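Flurncombe Players, new season: anyone else not sold?

rowhouse_k
Just got home from Bavora at the Flurncombe. The program calls it "a family comedy with teeth." I counted two bites, both after intermission. The first act is four siblings arguing over who gets the lake house, and every one of them talks like the same writer. Tickets were $58. Did I miss something?

mezzanine_moth
You missed the second act, from the sound of it. The scene with the mother and the voicemail was the best ten minutes I've had in that building.

rowhouse_k
I was there for it. Good scene. It doesn't pay for the hour before it.

pitlight80
Has anyone seen real numbers? The newsletter says 2,376 people came to the December run of their last show. The small house has 80 seats. I'd like to know how many of those were comps, because I had a whole row to myself.

mezzanine_moth
Which night? Mine was packed.

pitlight80
A 2:00 matinee. So maybe not a fair test, but "record crowds" is still their phrase and I don't buy it.

oldgreenroom
The script went through a workshop with Triệu last spring and it was tighter then. One act, no lake house speech, and the brother left before the toast. I don't know who thought it needed to be longer. The kitchen set is nice, I'll give them that.

rowhouse_k
A nice kitchen is what people say when they don't want to talk about the play.
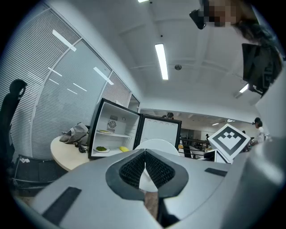

oldgreenroom
Forum moderator

Fine, then let's talk about the play. The youngest sister has no reason to come back in the last scene. She says she forgot her coat. In the workshop draft she came back to apologize, and it cost her something. Now it gets a laugh and the lights go down.

mezzanine_moth
I liked the coat. People do come back for a coat.

pitlight80
They do, but I don't need to pay to watch it.

rowhouse_k
Is Flarka any better? It's next on the schedule and the blurb already has "heartwarming" in it, so I'm not hopeful.

oldgreenroom
Haven't read it. Same director, different writer. I'd wait for the previews, they're usually cheaper.

mezzanine_moth
I'm going opening night and I'll report back. Some of you would complain about free parking.

pitlight80
There's free parking?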